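Barnurbridge Robot Manipulation Club

The Barnurbridge Robot Manipulation Club is a student club in which members write programs for two-armed robots. It is open to students in the last two years of school and to first-year college students. The club is known mostly for its yearly project, the Kesden Table, in which teams prepare a pair of robot arms to put tableware in order. Most of the work is done in simulation.

History

The club was started by Rónán Ó Briain, a teacher of mathematics, after several of his students asked for a place to continue a programming course which had ended. In the first year the members used one simulated arm and worked only with blocks. The second arm was added when Yee-man Poon became the technical leader of the club. She also wrote most of the task rules which are still in use, and she prepared the first set of tableware models.

The club has 17 members. They meet on Friday in the computer room of the Mac Suibhne building, and before the final they are allowed to stay there until the evening.

The Kesden Table

The project takes its name from Kesden, the workshop where the first version of the task was tried. Each team consists of 2 students. One student is normally responsible for the motion of the arms and the other for the task plan, but the rules do not demand this division, and many teams change the roles during the year.

A task begins with bowls and cups placed on a brown table between the two arms. The start positions are different in every trial, and a piece may stand upright or lie on its side. The team receives the positions from the simulator, so recognition of objects by camera is not a part of the basic level. It belongs to the advanced level, which only a few teams enter.

The start layout is inspected before the program is allowed to run. At this moment both grippers must be empty and must not touch any object. A typical layout has a pink bowl on one half of the table, two cyan bowls on the other half, and a purple cup lying on its side near a front corner. The cup is considered the hardest piece of this layout, as it must be turned before it can be put in its place.
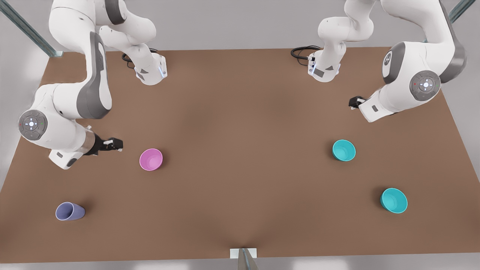 Scoring

Points are given for each piece which is in its correct place when the trial ends. A piece which falls from the table gives no points, and the trial continues with the other pieces. If the two arms touch each other, the trial is stopped and the team keeps the points collected until then. For this reason beginners often move one arm at a time, although this is slower.

Every team has 2 trials in the final, and the better result is counted. The final is held in May. The winning team keeps the Priver Cup until the next year and presents its program to the new members at their first meeting.

See also

Robot simulation
Parallel-jaw gripper
Motion planning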